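10th September

**Plakthorpe group teaches two-armed robot to handle cloth in hotel rooms**

A research group in Plakthorpe has published first results from Triltero, a method for teaching a robot with two arms to hold and lay out cloth. The work was done in a furnished bedroom, and the bed was left as rumpled as a guest might leave it.

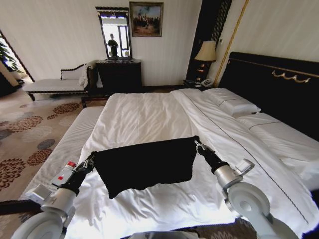
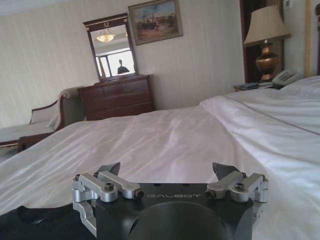 Cloth is difficult for robots, as it changes its shape each time it is touched. Triltero does not try to calculate the whole shape. It follows only the corners and the lower edge, and it compares the view from the head with the close view from the wrist. If the two views do not agree, the arms wait and look again.

The group recorded 2000 demonstrations between March and the summer. According to Senad Kos, who leads the project, the first 300 were the most useful, and the later ones helped mainly with thin fabrics. "We expected that more data would solve the slipping corners," he said. "It solved only a part of it."

In the tests, the robot was given 20 fabrics which it had not met before. Dark cloth was easier than white cloth on white bedding, where the edge is often lost.

The next tests will be made in Evstead, with larger sheets.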